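Ellden desk review: three months of tea, crumbs and elbows

So I finally gave in and replaced my old dining table (which was never meant to be a desk) with the Ellden from Vultberg. I've had it since March and I'm very fond of it, with a couple of moans.

Putting it together

It came in one enormous box that I had to walk up the stairs corner by corner. The instructions are drawings only and step 3 is upside down compared with the rest, so I fitted one leg backwards and had to start again. Allow yourself an evening! The bolts are decent, though, and nothing has worked loose.

Living with it

The top is the best bit. It's pale and smooth and makes my gloomy back bedroom feel twice the size. Tea rings wipe off if you catch them the same day. Biro doesn't, so keep a pad handy. It's deep enough that I can shove the keyboard back and eat lunch without balancing the plate on my knees, and there's always room to dump my bag when I get in.

I did try the Kaufmann in the shop first, and it's lovely, but it wobbled when I leaned on it and cost £100 more.

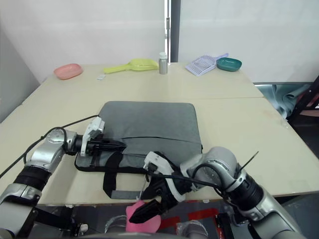
The moans

No cable tray, at this price! I bought a stick-on one for £19 and it does the job, but it ought to be in the box. The drawer is also very shallow, fine for pens and stamps and useless for a stapler.

Would I buy it again? Yes, in the same colour, and I'd get someone to help with the stairs.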